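# Baseballcaps platzsparend lagern, ohne dass der Schirm knickt

**Fuka**, 2022-04-15

Ich muss 22 Baseballcaps aus Baumwolle für den Verein einlagern, dazu kommen einige private. Es handelt sich um unstrukturierte Modelle mit weicher Krone, kein Buckram in der Front. Bisher lagen sie lose in einem Umzugskarton. Ergebnis: Querfalten in der Krone, bei mehreren Stücken ein Knick im Schirm. Vorgesehen ist jetzt eine durchsichtige Box mit Deckel. Stapeln oder einzeln legen? Und lassen sich die vorhandenen Falten vorher entfernen?

---

**Suvari**

Stapeln, und zwar ineinander. Die Kronen werden nicht gefaltet, die Schirme zeigen alle in dieselbe Richtung. Verstellriemen vorher auf die gleiche Weite schließen, sonst sitzt der Stapel schief. Mehr als 15 Stück pro Stapel würde ich nicht nehmen, die unteren werden sonst flachgedrückt. Schweißbänder müssen trocken sein. Nach dem Waschen mindestens einen Tag offen liegen lassen, im Januar im unbeheizten Keller auch länger.

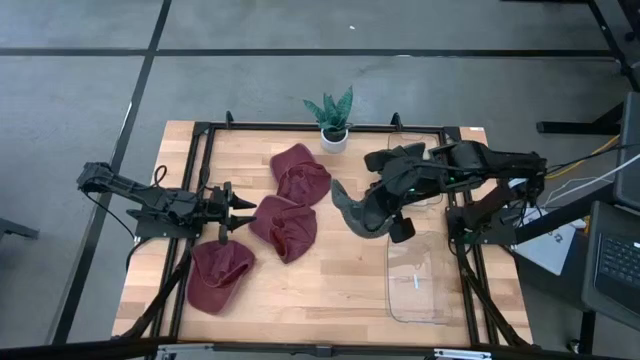
Muss man die Krone ausstopfen, wenn die Caps ineinander gestapelt werden?

Nur die unterste. Säurefreies Seidenpapier locker einlegen, bis die Krone von selbst steht; die übrigen stützen sich gegenseitig. Zeitungspapier färbt bei hellen Stoffen ab.

Zu den Falten: Baumwolle mit Dampf behandeln, Abstand eine Handbreite, dabei die Krone über eine umgedrehte Schüssel ziehen und darauf auskühlen lassen. Bei verwaschenen dunkelroten Stoffen vorher innen am Saum testen, manche bluten bei Feuchtigkeit aus. Ein geknickter Schirm mit Kunststoffeinlage lässt sich mit Wärme meist zurückbiegen. Mit Pappeinlage bleibt der Knick.

---

**Worku**

Ich nehme Körbe. Geht auch.

Nachtrag: Die Box Janedholm habe ich hier, Innenbreite laut Etikett 75 cm. Da passen mehrere Stapel nebeneinander, aber der Deckel schließt nicht dicht. Für den Keller also eher nicht, für den Schrank reicht es.

---

**Fuka**

Danke. Ich mache zwei Stapel nach Farben getrennt, die roten kommen wegen des Abfärbens in eine eigene Box. Dampftest am Innensaum mache ich vorher.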